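Skollamen to show hand-held gripper work at November open day

Program on household clothes folding moves into people's own bedrooms

19 May 2020

Skollamen will hold an open day in November to show how it records everyday household tasks for use in robot training. Visitors will see people folding clothes with a pair of hand-held grippers, try the tools for themselves and look at the recordings that result.

The work is part of Flemel, a project that gathers examples of ordinary chores done in ordinary homes. Each person holds one gripper in each hand and does the job through the fingers of the tool, without touching the garment directly. Sensors in the gripper record the job from the tool's point of view.

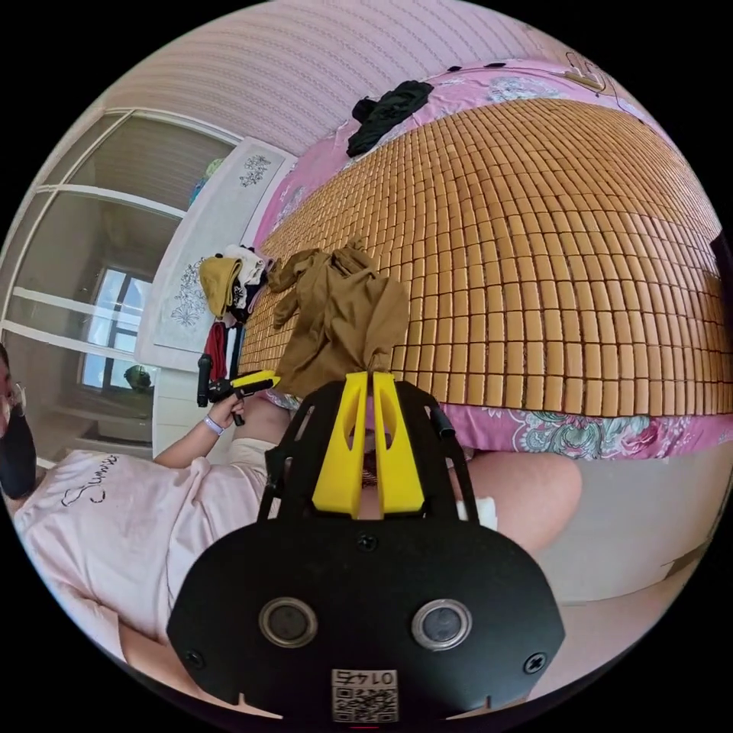

Flemel began in a workshop with a plain table and a small set of test shirts. The recordings were tidy, but software trained on them did poorly with a soft surface or a patterned cover underneath. Skollamen moved the folding sessions into homes last year and has now recorded 432 of them.

Garments are folded on beds, couches and kitchen tables, wherever the household would normally do it. The company does not ask people to clear the room first or change the light.

"A shirt on a bed behaves differently from a shirt on a bench," Skollamen said in a statement. "We want the recordings to have the slips and second tries in them as well as the good folds."

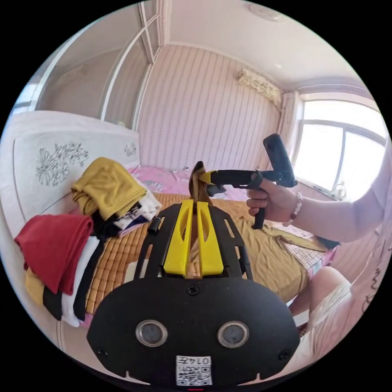
What visitors will see

The open day will be held at the Bustamante building, where one room has been set up with a bed and a second with a laundry table. Demonstrations will run through the day in 3 sessions, each with time for questions. Up to 100 people can be admitted to each session.

Visitors can pick up a pair of grippers and try to fold a shirt. Most people find the first sleeve slow going - the fingers hold only a small pinch of cloth at a time - and get quicker after a few garments. Staff will be on hand to help.

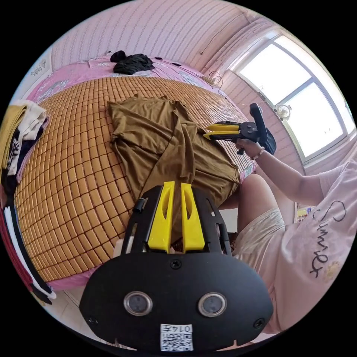

Recordings and privacy

Households that take part are paid for their time and can ask for any recording to be removed. Recordings are checked before they are added to the Flemel collection, which is planned to reach 2,000 sessions. Grierson-style summary sheets are not needed to take part in the open day, and visitors who try the grippers will not be recorded unless they agree to it in writing.

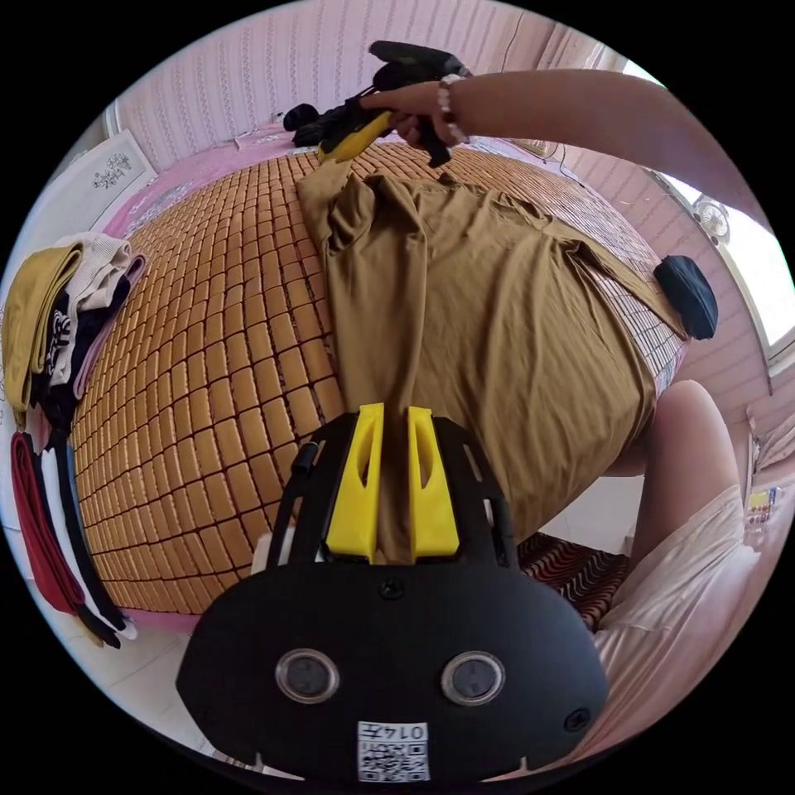 Attending

Entry is free but places must be booked. Bookings open in September through the Skollamen website. The Bustamante building has step-free access and parking at the rear.

About Skollamen

Skollamen develops tools and software for household robots. Its Flemel project is carried out with Grondier, which builds the recording software.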